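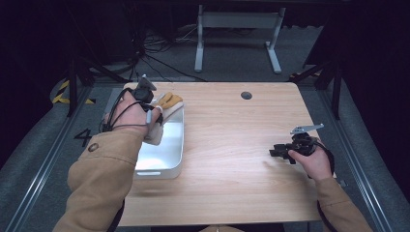
2025年4月13日,星期日

一、桌面

上午清完了工作台。台面是浅色木纹,近似榉木,顶灯开着的时候反光偏重,细小的划痕要侧着看才看得出来。用拧干的棉布顺纹擦两遍,第二遍换清水。没有用酒精,一月份用酒精擦过一次,局部发白,后来补了Zusten的护木油才压下去,补过的地方颜色至今深半度。

远端靠右的走线孔,深灰色圆圈,内沿积灰最多。布角伸不进去,用旧牙刷沿圈刷了一周,再用吸尘器的扁嘴贴着吸。孔圈和木面之间有一道很窄的缝,今天没有处理。填缝用中性胶即可,但填死以后孔圈就取不下来了,暂时保留原状。

二、托盘

白色托盘放台面左侧,内壁光滑,四边低,转角是圆的。圆角的好处在于不藏屑,一抹到底。缺点是利用率低,方形的盒子放进去四个角都空着。

托盘的用途重新定过:只放当天要用的手套和小件,收工时清空。以前什么都往里放,螺钉、扎带头、半截铅笔混在一起,找一颗螺钉要把整盘倒出来。现在螺钉归Fonau的分格盒,扎带归抽屉第二层,铅笔归笔筒。执行到今天是第八天,没有出现回流。

三、手套

今天的主要内容。手套掌部米白,指部黄色皮革。放在托盘边上时是团着的,指头朝外翻,这个状态不能入库。皮革在折叠状态下久放,折痕处先硬后裂,上一副就是这样报废的,裂口在食指第二关节,位置和折痕一致。

整理步骤记录如下,以后照此执行。

先抖。手套口朝下,捏住指尖抖六次,抖出来的碎屑接在托盘里,不要抖在台面上。

再撑。手伸进去把每根手指顶直,拇指单独处理。拇指根部的缝线最容易拧,拧了以后戴着会往虎口偏,干活时总想去拽。

然后检查缝线。重点看指根和掌侧。这副掌侧的线有一处起毛,长度不到一个指甲盖,没有断,不修,下次再看。

上油。只上皮革部分,米白的部分不上,上了会留印子,洗不掉。用量按每根手指一粒米,棉布推开,指缝留到最后。油用的是Parcombe的无色膏,比之前的液体油慢,但不会往缝线里渗。

平放。手掌朝下,五指略分开,不叠,不压东西。晾到晚饭后再收。

收纳位置定在柜子第三格,左右成对,手套口朝外,取的时候不用翻面。标签贴在格子外沿,编号524,沿用旧清单的号,没有另编。

四、地面与线

桌子后面浅灰色的金属架没有挪,两条立腿和横杆擦了,脚下的灰毯只吸了能吸到的部分。架子左边地上那堆黑线还是老样子,散开很大一片,吸尘器过不去,一过就卷。

考虑了两种办法。一种是全部上架,沿横杆走,用魔术贴每隔一掌扎一道。优点是地面全空,缺点是换线要从头拆。另一种是装箱,线头留在外面,余长盘在箱里。优点是拆换快,缺点是箱子本身要占地方,而且散热不好。

倾向于第一种,但横杆的长度够不够,要先把线逐根捋出来才知道。捋线又需要一块空地,空地现在就被线占着。所以顺序只能是先捋到台面上,逐根量,逐根贴标,再往下放。整套做完要半天,今天没有这个时间,排到下周。

魔术贴的库存看过,卷装还剩大半卷,宽度合适,不用买。标签纸不够,要补。上次买的一卷贴在黑线上没几天就翘边,换成缠绕式的,一端透明,绕过来把字盖住,字不会磨掉。

五、耗材

Chrysikopoulos的砂纸剩两张3000目,够用一次。护木油剩三分之一瓶,盖子内圈结了一层硬皮,刮掉以后拧得紧了,瓶子改为直立存放。棉布用掉两块,一块擦桌的洗了晾着,一块上油的直接丢,沾油的布不留过夜。

六、复查

下午又看了一遍台面。水擦过的地方颜色均匀,靠走线孔的位置有一圈浅浅的水印,侧光可见,正面看不出来。用干布来回擦过,淡了一些。明天早上再看,如果还在,用细砂纸顺纹带一下,不上油。

手套晚饭后摸了一遍,指部表面不粘手,弯一下回弹正常,食指侧面油稍多,用干布收了一次。收入第三格。

托盘冲洗后倒扣在水槽边。明天用之前要记得先擦底,底面有水会在木台上留圈。

待办:标签纸,捋线,掌侧缝线复看。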